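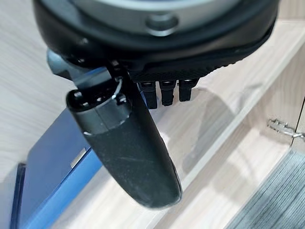
Why did the right hand quit in the middle of the cabinet job? The thumb stopped reporting its position, the controller kept pushing it closed anyway, and after a bit the current limit tripped and the whole hand shut itself off.

Sunday, August 7, 2022

OK, longer version, mostly so I don't have to dig through the logs again (and so whoever is on the Graltach bench next knows what I did to the settings).

I was running the binder pickup from the low cabinet, same routine we've been fighting with since March. Run 31 was the bad one. The arm went in fine, the fingers started to curl, and then I got a thumb encoder timeout followed by an overcurrent. The fault log says the thumb was blind for almost 200 milliseconds before anything cut the drive. That's a long time to squeeze with no feedback! I'm glad it was only going after office supplies.

What bugs me more is what the arm did next. The hand dropped out, but the arm never heard about it and carried on with the reach as if it still had working fingers. I hit the stop myself. So there are really two faults in one here, a sensor dropout (annoying, fixable) and a hand fault that doesn't hold the arm (a safety problem, and I'm writing it up as one). 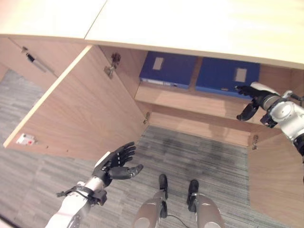 The reason the arm didn't hold is dumb. When we moved to the Isosent bridge, the hand status message got a new name, and the watchdog on the arm side is still listening for the old one. It hears nothing, and it was set up to treat nothing as fine. I remember thinking that default was handy when we were bringing the arms up one at a time. Less handy now.

Changed so far:
- watchdog listens for the new message name
- no status from a hand for 3 cycles means both arms hold
- thumb current limit turned down, old value is commented out in the Gisitz config, please don't put it back

I pulled the hand's plug on purpose with the arm moving slowly through open air, and it held every time. Did the same on the left side, also good. I have not tried it at full speed or with anything in the grip, so don't take this as signed off.

The dropout itself I can't pin down yet. My money is on the thumb connector, and I got the timeout to come back once by flexing the wrist all the way over, but then it wouldn't do it again for me (of course). Could also be the firmware, we're one version behind. I've sent the log to Ferreira and asked for a spare thumb cable either way.

Until the cable shows up: no reaching inside the cabinet while the drives are live, one person on the stop button and doing nothing else, and if you see a thumb timeout, even one that clears by itself, write down the wrist angle. I'd love to have more than one data point.

Still to do: full speed hold test, rename the message everywhere else it's used, check whether the gripper tool has the same default.

3 comments | Share

Recent entries
Isosent bridge, first week of notes
Left wrist calibration, again
Gisitz config cleanup
Why the cabinet routine is so slow

Graltach bench notebook | Contact | Back to top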